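Pamthorpe Home Forum > Decorating > Pink walls in a north-facing room

377 views | 5 replies | Share (2)

wcaceres
Has anyone painted a north-facing sitting room pink? We're moving to Pamthorpe in September and the room gets very little sun. I've got a tester of Fakard matt and can't decide.
Wálter Cáceres

tilly_m
Ours is pink and I'd do it again. Go for one with some orange in it. The cooler ones look grey by 5 in the afternoon.

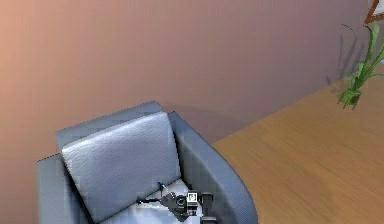

Salmon-pink wall with a grey armchair and paler cushion

oldgreen16
Disagree. Warm pinks go muddy in north light. I used one in the back bedroom and painted over it after nearly 16 months. Off-white is safer.

tilly_m
Off-white in a dark room just looks dingy to me. Was yours one coat or two?

oldgreen16
Two, over lining paper. It was the colour, not the coverage.

wcaceres
Thanks both. I'll paint a big sheet of card and move it round the room for a week before I buy any more.

Print this thread | E-mail to a friend
Contact us | © Pamthorpe Home Forum | Back to top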